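Oravec Play Kitchen Rental: Common Questions

How long can I keep a set?
30 days. You can renew once by phone.

Is there a deposit?
Yes, $45, returned within 3 business days.

Can I swap sets midway?
Only in May, when we restock.

What if a piece goes missing?
Tell Menaka Weerakoon at the desk. Small pieces are free to replace.

Toy kitchen pieces on a white tabletop

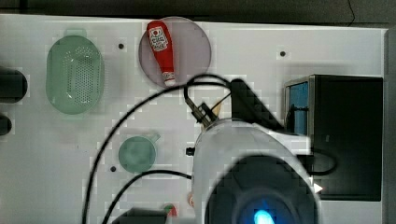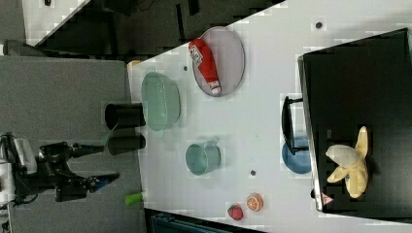
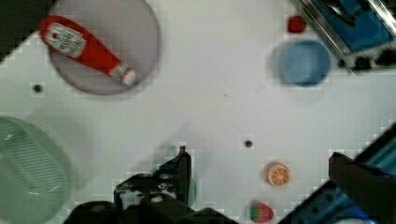
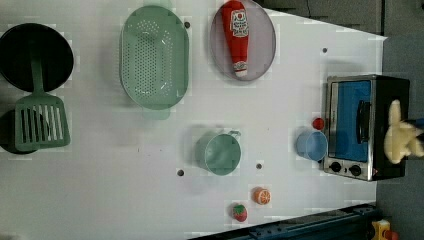
Do you deliver?
Within Hodeck only. Pickup is at the side door.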